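Buying a small robot arm for the workshop: tips before you spend

We use cookies to remember your settings and measure visits. Accept all / Manage choices

Quick notes, typed up between jobs. Written for home shops and one-bench outfits. Bigger places have people for this.

Budget first. Write down the number you can lose without crying. Then split it: arm, gripper, table, power, spare parts, your own time. Most folks put the whole lot on the arm. Then there's no gripper.

My number was $1,000 for everything except the arm. Spent $647 of it. Rest went in a jar for breakage, and the jar is lighter now.

Reach. Measure from the middle of the base to the farthest thing you want picked up, then take off a bit. Full stretch is where arms get weak and shaky. Quote sheets give you full stretch. Ask for the payload at the reach you'll really use, with the gripper on. The gripper counts as payload!! Missed that on the first one.

Height too. Arm goes up before it goes over. Check what's above the bench: lights, cabinets, garage door track. Cardboard tube taped to a broom handle, swing it around, see what you hit.

Table. Cheap ones wobble. Bolt it or load the bottom shelf with sandbags. Base goes toward the back if the work is in front, keeps your hands on the near side and the cables out of the way. Leave room behind for plugs. I didn't, had to unbolt the whole thing.

Fingers. Buy two sets. Straight wide ones for boxes, narrow tips for small stuff. Evetti sells blanks you can file down, Kauppinen's are nicer but you wait. Soft pads are a consumable, put them in the yearly figure and not the purchase. Bright colored fingers are worth having, you can see where the tips are from across the room.

Software. Ask what happens to the license in year two. Get it in writing. Ask if it runs with the internet unplugged. Wuser does, last I tried, but the plug-ins didnt.

Rent before you buy if you can. Ritent does short rentals, deposit comes back if you clean it. Take the rental in a slow month, February was good for us. Do your real job on it, not the demo.

Simulate it before even that. Free or close to it. Put in your table, your arm, the shelf on the wall, and a few odd shaped things to grab. Chess pieces are great for this, short ones and tall ones side by side, so you find out early if the fingers clear the tall one on the way to the short one. Save the clearances and take them shopping. 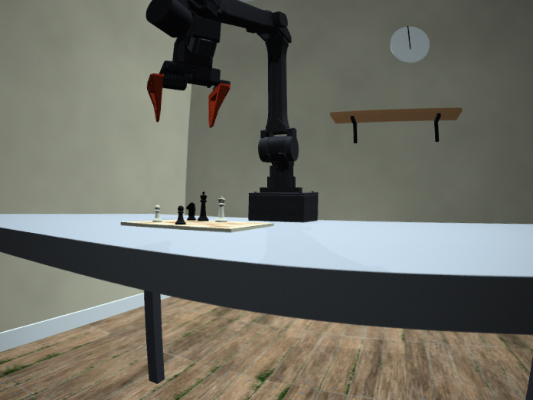
Ottoline-style grippers aside, one reader wrote in that the simulator had talked them out of the longer arm altogether, and the savings paid for a decent table and 20 spare pads. Same reader warned that a model won't tell you about cable drag, so add slack to teh parts list.

Good point on the cable. Adding it.

Last bits:

Get the shipping quote with the crate. Crates are heavy.
Ask who pays return freight.
Emergency stop within arm's length of where you stand, not where the robot stands.
Keep the box for 21 days minimum, or whatever the return window is.
Label both ends of every cable before first power up.

Prices on grippers next time, if the Kauppinen ones show up.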